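Re: [kitchen-wg] Draft rules for simulated cooking tasks, section on pan handles
From: list member, Drirlow group
Date: 17 March 2022
To: kitchen-wg list

Hello all,

Thank you for the long comments on the draft. I answer to the last message first, as it touches the part I am responsible for, and then I come to the stove rules in general. Sorry for the length. I had hoped to send this before the call, but the text of section 6 needed more time than I planned.

On the earlier message, Nikolaidis group wrote:

> We have read draft 3 and we support most of it. Our main
> difficulty is with section 6, "Cookware on the heat source".
>
> The draft says that a handle "shall not project beyond the
> front edge of the range at any time during the episode". For a
> real kitchen we agree, this is what every parent tells to every
> child. But in simulation it makes many good starting scenes
> invalid. Our scene generator places the pan by the centre of
> its base and turns it freely. If we must reject each scene in
> which the handle comes out over the front edge, we lose a large
> part of the set, and what we lose is exactly the part in which
> the arm has an easy grasp.
>
> Also, there is no person in our kitchen. Nobody can walk past
> and catch a sleeve. We ask that the rule is made a
> recommendation, or is removed and left to the real-robot
> document.
>
> A smaller question: does "empty burner" in 6.2 mean a burner
> with nothing on it, or a burner which is not lit? Our
> simulator does not have a flame at all.

I will start with the smaller question, as it is quick. You are right, the word is not clear. In the next draft I will write "unoccupied" for a burner with nothing standing on it, and "off" for a burner whose state is off. A simulator without burner state should report the state as "not modelled". Please do not report it as "off". We had this problem with the Lelavano logs, where every burner was written as off, and a reader took it as a safety result.

Now the handle.

I understand the argument that there is no person in the simulated kitchen. I used it myself two years ago. What changed my mind is that the policies do not stay in the simulated kitchen. At Drirlow we trained a pan-moving policy on scenes with free handle direction, and when we brought it to the test bench it had a clear preference to leave the handle pointing out over the front, as this was the position from which it could start again most easily. We did not ask for this. The reward only asked that the pan stands on the right burner and that the food stays in it. It took us a good part of March to find out why the bench people were complaining.

So I do not want to remove the rule. But I agree that the words "at any time during the episode" are too strong, and that they mix up three different moments. I propose to divide them:

6.1.a Start state. The handle may have any direction, including over the front edge of the range. If it projects over the front edge, the scene file shall say so with the flag handle_front = true.

6.1.b During motion. While the pan is held by the gripper, there is no limit on handle direction. The pan shall not be released with the handle over the front edge, except as the first step of a regrasp, and the regrasp shall be finished in the same episode.

6.1.c End state. The handle shall not project over the front edge. It should point to the side, over the range or over the counter, and it shall not lie across a burner which is on.

With 6.1.a you keep all your scenes. With 6.1.c the policy learns that the episode is not finished until the handle is turned in. The flag is there so that a reader can separate the results. If somebody reports 817 successful episodes, I would like to know how many began with the handle already in a good position.
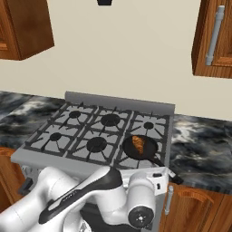
The front-right burner is the one where I expect the most discussion. It is the burner nearest to the arm in many layouts, so most of us put the pan there, and then the handle comes out to the front and to the right, towards the counter. One can ask if "over the front edge" includes a handle which goes out at the corner. My answer is yes. If any part of the handle, seen from above, passes the line of the front edge, the flag is true, also when the end of the handle is nearly at the counter. A diagonal handle is still a handle which an elbow can meet.

To make this easy to check, I suggest to project the handle geometry to the plane of the cooktop and to test it against the front line only. It is a few lines of code and needs no contact information. The Pleltex checker does it already, although it uses the bounding box of the whole pan, and this gives wrong alarms when the pan body is large. I will write to them to ask if they can use the handle mesh alone.

Next, the choice of burner. Several groups work with a six-burner range, and the draft was written with four burners in mind. I have corrected the names. Burners are named from the view of a person who stands before the range: back left, back centre, back right, front left, front centre, front right. Please do not number them. We compared two data sets last year and burner 3 was in the front row in one and in the back row in the other.

I also propose a new rule on how the burners are used in the test set:

6.3 If the task is "remove the pan from the heat" or "move the pan", the start burner shall be distributed over all burners the arm can reach. If a burner is left out because the arm cannot reach it, this shall be written in the report with the position of the robot base.

The reason is simple. With 777 episodes all starting from the same burner, we know how the policy behaves at this burner and we know nothing about the others. A pan in the back row asks the arm to pass over the front row, and in a real kitchen there is often something hot in the front row. I would be glad if at least one variant had a second object there, but I leave this as "should".

The next point is the food. Draft 3 speaks only of the pan, and somebody asked in the call if the food needs a rule at all. I think yes, a short one:

6.4 Food in the pan shall be simulated as a free body, and shall not be fixed to the pan. An episode in which the food leaves the pan is a failure, also if the pan arrives correctly. If the food comes to rest on the rim, the episode shall be reported separately.

I know that fixing the food makes the simulation faster and more stable. We did it too. But a policy which never loses its food learns to move the pan in a way that I would not like to stand beside. If your physics makes a free body shake in the pan while nothing moves, please repair the contact parameters before you collect, and write the values in the report.

About the appearance of the food I do not want to make a rule. A colour that looks cooked does not tell us that the food is cooked, and the task text should not say "cooked" or "ready" if the simulator has no such state. "The food in the pan" is enough. Some annotators wrote very nice instructions ("take the chicken off before it burns") which have no meaning for a stove without heat, and then the language model must guess.

Last, visibility. This one comes from our own mistakes and I would like to hear other opinions. In many kitchen scenes the arm itself hides a big part of the range front from the camera, and the knobs are usually there. Draft 3 asks the annotator to mark the knob state from the image. I think this is a bad rule. Where a knob is behind the arm, the annotator will guess, and after some hundreds of images the guess becomes a habit. My proposal:

6.5 Knob and burner state shall be taken from the simulator and never from the image. If an annotator is asked about a control, "not visible" shall be one of the permitted answers, and it shall not be counted as an annotator error.

For the real-robot document this needs other words, as there is no simulator to ask. I have not tried to write them.

What I need from you:

- Nikolaidis group: can you accept 6.1 in the divided form? If the flag is difficult to add to old scene files, I can accept that it is only required for files made after the rules are published.

- Pleltex: is the handle mesh separate from the body mesh in your assets, or must we add a label?

- All: please tell me if you know a case in which the pan must be left with the handle over the front edge. We looked for one and found only the regrasp.

I will put the new text in the shared folder as draft 4 when I have the answers. Section 7 (oven doors) is not changed, and please do not comment on it yet, the person who wrote it is away and I would not like to answer in another's name.

One correction to my earlier mail: I wrote that the rule on the clearance between arm and wall cabinets is in section 5. It is in the annex. The number of the paragraph was from draft 2.

With kind regards,
Drirlow group, editor of section 6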